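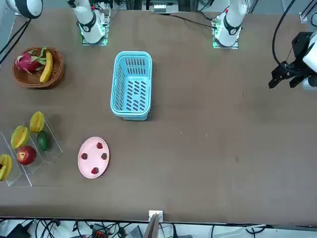

Fruit, slowly: an afternoon at the Grinel open day

Posted February 23, 2024

I went to Saltville expecting to be sold something, and on that score I wasn't let down. Grinel had opened its workshop to anyone who filled in the form, and by the time I got my badge the coffee was gone and there was a queue for the lift. The leaflet promised "the kitchen of tomorrow, working today". I have a drawer at home full of leaflets like that.

The ground floor is mostly Ingvarsson, the shelving people, who share the building and had put out a stand with a model shop aisle. A man there told me that a mid-sized grocer handles 1,097 different fresh lines over a year. I asked how many of those a machine could put on a shelf this May. He said it depended on the packaging, then gave me a tote bag.

Upstairs was better, because there was work to look at. Hrefna Kjærgaard runs the fruit table, and she is the only person I met all day who used the word "dropped" without being asked. Two arms, one brown table, and a job most six-year-olds would call boring: take what's lying about in baskets, trays and plates and put it where it belongs. The light blue plastic basket stood empty between the rest, and I will admit I wanted to see it filled.

The choice of fruit is sly. A banana and a dragon fruit share the wicker basket, and the dragon fruit has those scales and a bit of stem sticking out, so there is no obvious clean place to take hold of it. Star fruit is all ridges. An apple is shiny and rolls. The four strawberries on the pink plate looked the simplest to me, and I said so. Kjærgaard laughed and said strawberries were what she lay awake over. Press too lightly and they slip, press too hard and you have jam on the jaws.

She had figures pinned to the door, which I respected. Over the winter they logged 651 tries at moving a single piece of fruit, and 293 of them needed a person to step in. I did the sum on the back of my badge. That is well under half, but it is still far too many for a shop where the person stepping in is on wages and could have moved the fruit herself.

What I saw in my turn at the rail was a banana lifted, held, thought about and set down again. The second go was fine. It took almost 2 minutes from start to finish, and people clapped. I clapped too, then felt a bit daft, having put away a week's shopping that morning in less time with the radio on.

I asked about the star fruit with the dark spot on its side. Would the machine set it apart? No, said Kjærgaard, it goes with the others. Sorting good from bad is another project, on another floor, and that floor was closed to visitors. Anyone who has worked a greengrocer's counter will know that this is half the job. You don't only move fruit, you turn it over, sniff it and decide whether it goes out front or into the reduced box.

Sólveig Vídalín from the sales side caught me by the stairs and wanted me to know about Grurnalell, the name they will be selling all this under. She talked about care homes, school kitchens and people with bad hands. I think the last of those is a real case, and I told her so. My aunt can't peel an orange any more and would put up with a slow machine. She'd want it smaller than a dining table, though, and with fewer cables. Vídalín said the size was "being looked at". No price was given, even as a range.

There was a short talk at four in the canteen with a lot of rising lines on the slides. I left before questions to catch the early bus.

If you're going to the next one, skip the ground floor and go straight up to the fruit. Stand at the rail for at least twenty minutes, past the first bit of clapping, and ask to see the sheet on the door. Parking is behind the tyre place and costs three pounds, coins only.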